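Apuntes de la sesión 6. Fallos en manipulación robótica: el caso Ustura

Asignatura: Automatización y seguridad. Profesora: Mareike Gerlach.
Lectura previa: el capítulo de Khondokar sobre informes de incidentes (sólo los apartados 2 y 3; el resto es propaganda).

1. Qué se nos contó

El proyecto Ustura entrenaba en simulación una política de agarre para utensilios de cocina y de escritorio. El informe de julio daba 428 episodios y dos fallos. Con ese dato, la empresa integradora, Uson, pasó la política al brazo real de la planta de Utdale y redujo la distancia de seguridad alrededor de la mesa.

Durante el primer turno de pruebas la pinza cerró sobre el filo de un cuchillo, lo perdió a media trayectoria y el cuchillo cayó fuera de la zona vallada. No hubo heridos. El informe posterior lo llama "evento de deslizamiento". Pido que en clase lo llamemos caída de objeto cortante, que es lo que fue.

2. Qué significa "dos fallos"

Antes de creerse una tasa hay que preguntar quién decidió qué era un fallo. En Ustura, un episodio contaba como éxito si el objeto terminaba a la altura prevista. Daba igual por dónde se hubiera cogido, si había atravesado otro objeto o si se sostenía en el aire por un error del motor de física. Al revisar las grabaciones con otro criterio (contacto con los dos dedos, sin penetración entre mallas, sin objetos flotantes) aparecieron 17 episodios que no deberían haberse dado por buenos. Y ese es el recuento de quien repasó los vídeos con prisa - yo no lo tomaría como definitivo. 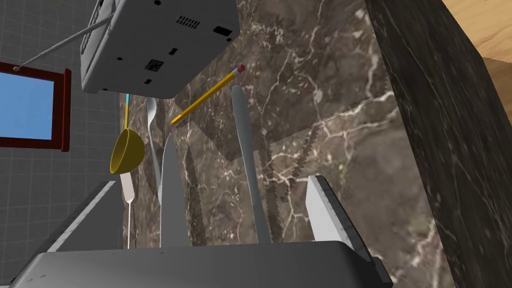 La segunda pregunta es qué se medía de la orientación. La respuesta es que nada. El sistema registraba la posición del centro del objeto y la apertura de la pinza, de modo que coger un cuchillo por el mango o por la hoja daba la misma puntuación. Para una cuchara es un detalle estético. Para un cuchillo es el accidente entero.

Tampoco se registró la fuerza de cierre. Uson sostiene que el rozamiento simulado era "conservador", pero el anexo no da el coeficiente ni dice de dónde salió. Mientras no lo den, la palabra no vale nada.

3. La cadena del fallo

Los apuntes del año pasado lo resumían como "diferencia entre simulación y realidad". Esa etiqueta no explica nada y conviene desconfiar de ella cuando aparezca en un informe. Lo que hubo fue lo siguiente:

a) Un criterio de éxito que no miraba el agarre.
b) Un filtro de episodios defectuosos desactivado para acelerar el entrenamiento.
c) Un análisis de riesgos que tomó la tasa simulada como probabilidad de fallo de la máquina real.
d) Una valla calculada con ese número.

El punto c es el grave. Los otros se corrigen con trabajo; el c lo firmó alguien.

4. Para la próxima sesión

Redactad en una página el criterio de éxito que habríais exigido, con las magnitudes que hay que registrar y el umbral de cada una. No acepto "agarre estable" sin definir cuánto tiempo y bajo qué aceleración.

Leed además el anexo B del informe y marcad cada frase en la que el sujeto sea "el sistema". Intentad sustituirlo por una persona o un departamento. Donde no se pueda, anotad qué documento haría falta pedir.

Los que tengáis prácticas en planta: la parada de emergencia se prueba al empezar, con el brazo en movimiento lento y sin nada en la pinza. Las hojas de registro se entregan en el despacho, firmadas.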